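Neues vom Esstisch - die April-Ausgabe

Hallo ihr Lieben,

eigentlich wollte ich euch in dieser Ausgabe von der Balkonbepflanzung erzählen, aber die steht noch in Töpfchen auf der Fensterbank und gibt nichts her. Also geht es um Tischdecken. Genauer gesagt um Tischdecken auf Tischdecken, ein Thema, zu dem ich nach der letzten Ausgabe so viel Post bekommen habe wie sonst nur zu Marmeladenrezepten!

Zur Erinnerung für alle, die neu dazugekommen sind (wir sind jetzt 1.287 auf der Liste, ich freue mich wie verrückt): Ich hatte nebenbei erwähnt, dass ich seit dem Winter zwei Decken übereinander lege. Unten eine große, einfarbige, dunkle, die über die Kanten fällt, und oben eine kleinere mit Muster, die nur die Mitte bedeckt. Meine Großmutter hat das mit Mitteldecken so gemacht, immer schräg gelegt, mit der Spitze zum Gast, und immer frisch gestärkt. Stärken tue ich nicht. Schräg lege ich auch nicht, das macht mich nervös.

Viele von euch wollten wissen, ob das im Alltag überhaupt hält oder ob man den ganzen Tag am Stoff zupft. Am Anfang habe ich gezupft, ja. Die obere Decke war eine dünne Baumwolle vom Flohmarkt, und sobald jemand den Ellbogen aufgestützt hat, ist sie mitgewandert. Dann habe ich das kleine Sortiment von Kokholm durchprobiert, die haben Unterdecken mit etwas rauerer Oberfläche, fast wie feiner Filz, und darauf bleibt alles liegen. Ich habe die in Tannengrün und in einem sehr dunklen Grau, und die graue kommt bei mir ständig zum Einsatz. Gewaschen wird sie alle paar Wochen bei 30 Grad, aufgehängt, fertig. Bügeln kann man sich bei der unteren sparen, die hängt sich glatt.

Die obere Decke bügle ich allerdings. Ich habe es ohne versucht und jedes Mal die Falten vom Wäscheständer gesehen, quer durch das Muster. Am besten noch leicht feucht und von links, dann bleiben die Farben schön.
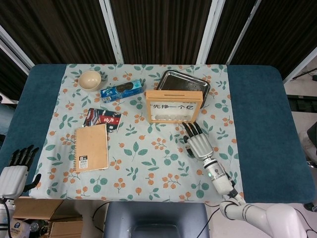 Muster oder kein Muster, darüber haben mir gleich mehrere von euch geschrieben, und die Meinungen gehen weit auseinander. Eine Leserin schwört auf komplett weiße Decken und lässt die Farbe vom Geschirr kommen. Sieht bestimmt wunderbar aus, aber bei mir steht nun mal selten nur Geschirr auf dem Tisch! Bei mir liegt da ein Heft, eine angebrochene Tüte mit irgendwas zum Knabbern, die Post, ein Bleistift, und auf einer weißen Decke sieht das sofort nach Unordnung aus. Auf einem hellen Blaugrau mit grünen Blättern und kleinen orangefarbenen Beeren darf dagegen ruhig eine bunte Snacktüte neben einem braunen Spiralheft liegen und eine blaue Packung mit dunklen Keksen quer dahinter, das verträgt sich erstaunlich gut. Das Petrol darunter macht viel aus, finde ich, so ein dunkles Blaugrün fasst den hellen Stoff ein wie ein Passepartout. Und wer wie ich gern mit Orange arbeitet, kann sich die Beeren zum Vorbild nehmen und mit Servietten in genau diesem Ton weitermachen. Nur bitte nicht auch noch orangefarbene Kerzen und orangefarbene Blumen dazu, das habe ich im vorletzten Herbst gemacht und mich gefühlt wie in einer Kürbisausstellung.

Überhaupt die Kleinigkeiten. Ich bin ein großer Freund von Schälchen. Ein kleines cremefarbenes aus Keramik passt zu jeder Decke, die ich besitze, und nimmt am Abend die Kerne von den Oliven auf und am Morgen die Eierschalen. Bei Somboon (das ist der kleine Laden mit der grünen Markise, von dem ich euch schon öfter vorgeschwärmt habe) gibt es sie im Sechserpack, von Hand glasiert und jedes ein bisschen anders. Eins hat bei mir schon einen Sprung, da wohnen jetzt Büroklammern drin.

Und dann das Tablett! Ein rechteckiges aus Edelstahl, mit hochgezogenem Rand, so eins, wie man es sonst aus Großküchen kennt. Ich weiß, das klingt nach Kantine. Aber stellt mal Salz, Pfeffer, Öl und die Serviettenringe darauf, dann habt ihr alles mit einem Griff vom Tisch, wenn die Decke gewechselt werden muss, und der Ölfleck landet auf dem Metall. Ich hatte vorher eins aus Korb, sehr hübsch, sehr krümelig, und das habe ich schließlich an meine Nachbarin weitergegeben, die darin ihre Zwiebeln aufbewahrt.

Spardosen auf dem Esstisch sind auch so eine Sache, bei der sich die Geister scheiden. Ich mag sie, besonders die mit Holzrahmen und einem Schlitz oben. Wenn Kleingeld im Portemonnaie stört, wandert es gleich hinein, und am Jahresende gehen wir davon essen. Im letzten Jahr hat es für 2 Pizzen und eine Flasche Wein gereicht, im Jahr davor nur für die Pizzen. "先挣一个亿" ist übrigens ein schöner Spruch für so eine Front, das heißt in etwa "erst mal hundert Millionen verdienen". Da muss man dann wohl noch eine Weile Münzen einwerfen - aber der Ehrgeiz gefällt mir.

Noch ein Wort zum Hintergrund, weil mehrere Mails mit offenen Wohnküchen zu tun hatten. Wer den Esstisch mitten im Raum stehen hat, kann mit einem Paravent viel retten. Dunkelbraune Streifen, senkrecht, dazu weiße Rahmen, das beruhigt einen Raum und lässt ihn höher wirken. Ich habe meinen gebraucht gekauft, die Scharniere quietschten furchtbar, ein Tropfen Nähmaschinenöl hat geholfen. Stellt ihn leicht im Zickzack auf, ganz gerade kippt er euch beim ersten Durchzug um. Und nehmt ihn nicht zu nah an die Stühle heran! Ich habe mir so eine Schramme ins Holz gestoßen, an der ich jetzt jeden Tag vorbeilaufe.

Kommen wir zu den Fragen, die ich noch nicht beantwortet habe. Wie groß muss die obere Decke sein? Ich rechne so, dass an den Längsseiten etwa eine Handbreit von der unteren zu sehen ist, an den kurzen Seiten darf es mehr sein. Bei runden Tischen bin ich überfragt, ich hatte noch nie einen. Was tun bei Rotwein? Erst tupfen, dann kaltes Wasser, dann Gallseife, und nicht mit Salz anfangen, bei gemusterten Stoffen hat mir das einmal die Farbe mitgenommen. Kann man eine Gardine nehmen? Ja! Meine liebste obere Decke war früher ein Vorhang, den ich gesäumt habe, als wir aus der alten Wohnung ausgezogen sind.

Zum Schluss noch das Organisatorische. Der Stoffrestetausch bei Rerkevetti findet im Mai wieder statt, Beginn ist um 14 Uhr, die Tische sind im hinteren Raum aufgebaut. Bringt bitte nur gewaschene Stoffe mit und schreibt die Maße auf einen Zettel, beim letzten Mal haben wir mehr gemessen als getauscht. Im letzten Jahr sind 681 Stücke über den Tisch gegangen, vom Topflappenrest bis zur halben Bettwäsche, und ich habe natürlich wieder mehr mit heimgenommen als hingetragen. Kuchen gibt es auch, ich backe den mit Rhabarber.

Wer nicht kommen kann: Jomton verschickt weiterhin die Musterkärtchen mit den neuen Leinenfarben, jeweils 6 Stück im Umschlag. Schreibt mir einfach eine kurze Mail mit eurer Adresse, ich sammle und gebe alles gebündelt weiter. Das Salbeigrün ist sehr, sehr schön, das Gelb fand ich auf dem Kärtchen besser als in groß.

In der nächsten Ausgabe dann wirklich der Balkon, die Wicken haben heute früh das zweite Blattpaar bekommen.

Bis bald und liebe Grüße vom Esstisch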